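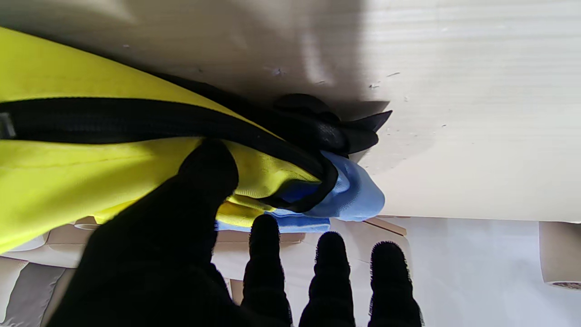 Guides > Bags and luggage > Washing a backpack by hand

Most advice on washing a backpack comes from people with a spray to sell. I've tried a few of them, including the Hernura foam, and I couldn't tell the treated strap from the one I'd left alone. Plain soap does the job, if the job needs doing at all. A dusty bag wants a brush and nothing more.

Start by emptying it. Turn every pocket inside out, or as far as it will go, and shake it outdoors. Check the care label before you add water. If it says sponge only, believe it — the backing on some fabrics peels once it's been soaked, and no product I know of puts it back.
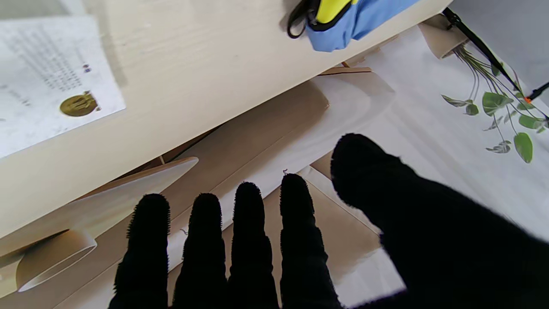 Black fuzzy glove, four fingers and a thumb.

Run a tub of water at 30 degrees, no warmer. Add a small squirt of mild dish soap. Bright colours can bleed, whatever the swing tag promised, so press a damp white cloth on an inside seam first and see what comes off. If colour comes off, wipe the bag panel by panel and don't soak it.

Otherwise push the bag under and leave it for 30 minutes. Work the straps and the base with a soft brush. Go easy on mesh. Rinse until the water runs clear, then rinse again, as leftover soap grabs dirt faster than the bare cloth did.

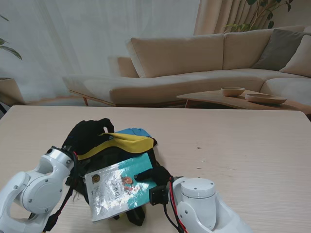 Chutima Srisuk wrote in to ask why I won't just use the machine on gentle, as she has done it for years with no harm. Maybe so. I've also seen a buckle come out in two pieces, and a drum isn't cheap to fix. If you must, close everything and put the bag in a pillowcase.

Zippers get the worst advice of all. Wax, pencil, lip balm, candle ends: they all help for a week and then collect grit. Brush the teeth dry with an old toothbrush before the wash, and again after. Then run the slider back and forth a few times. If it still sticks, look for a thread caught in it before you buy anything.
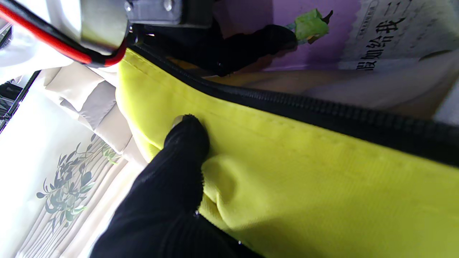
Kauko Nieminen reckons a dab of candle wax is fine so long as you wipe it off straight away, and I'll grant him that one.

Hang the bag upside down in the shade with all the pockets open. Skip the dryer. Thick shoulder pads hold water long after the rest feels dry, so squeeze them in a towel before you put the bag away.

Contact Lurkotholm Guides | © Lurkotholm | Back to top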